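Kitchen automation at work, what changed for you?
Forum > Catering and Food Service > Shop Talk

gdesjardins
We do staff lunches, 182 covers on a normal day. Troto put two arms on our plating line in March. Management says no jobs go. So far that's true, but my prep cook now spends her mornings setting out plates and trays for a machine, and she's bored stiff. Anyone further along with this?

rhonda_h
A year in at our place. Hours stayed the same but the work moved. Less lifting, more wiping down and resetting. The first month everything had to sit in the same spot on the counter, tray on the left, cutting board on the right, or the arm would stop and wait for somebody.
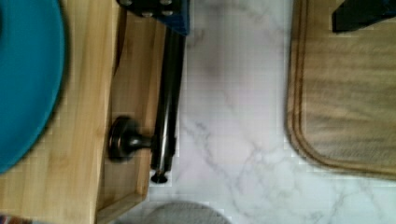

We went from five people on the line to four when Murray retired, and they never filled his spot. So "no jobs go" depends on how you count it.

BraydenF
That's normal turnover, you can't pin it on the arm. My wrists quit hurting after we got ours. I'd never go back to plating by hand.

rhonda_h
Glad about your wrists. His shifts still got split between the rest of us – same pay.

quangton
Ask about pay now, before it's routine. At Jadine the people who learned to restart and retrain the arms got a new grade. The ones who didn't ask in time are still on the old one.

BraydenF
Agree with Quang on that part.

gdesjardins
Thanks. Meeting with the manager is Monday, I'll bring up the grade and ask if she can rotate back to prep two days a week.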